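Strawberry walls and cable baskets – gallery

I finally gave in and put up the strawberry paper. Two rolls had been sitting in the closet since August, bought from Amaral on a whim, and every time I opened that door they fell on my foot. So up they went, and I'm so glad they did! It's loud and it's pink and it makes sorting cables feel less like a chore.

The other half of the project was the wires. I had a drawer at home where everything lived in one big knot – chargers, speaker wire, little leftover bits from the Trimuslow lamp kit – and I wanted a system I'd stick with. What I landed on is plain plastic baskets with holes in the sides (Hinent carries them in more colors than anyone needs). One kind of wire per basket, no lids, no labels. Lids are where my good intentions go to die.

I thought hard about the floor covering too. Plain gray looked sad next to all that red, so I went with ferns and soft beige flowers. My sister thinks it's too much pattern. She may be right, but I'm keeping it.

Okay, pictures!

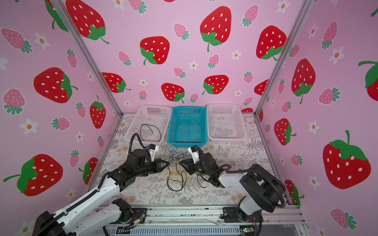
Big red berries, little pink ones, and my favorite part, the tiny white flowers with orange centers.

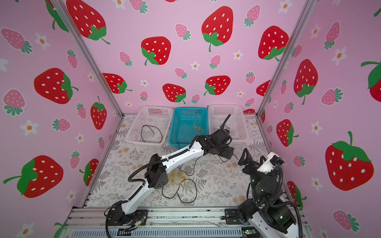

Dark brown wire in the left basket, thin yellow in the teal one.
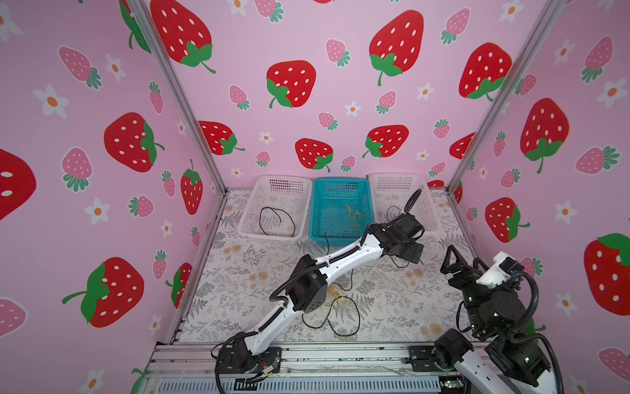 Strawberries over ferns, with the baskets lined up along the back wall.

A reader wrote in to say that she tried open baskets for a year and went back to zip bags, as the thin wires kept poking through the holes and snagging on each other. Her fix for anyone staying with baskets is to wind each piece around two fingers first and close it with a twist tie. I've got a box of 450 ties from Verent, so I'm going to give it a try this weekend.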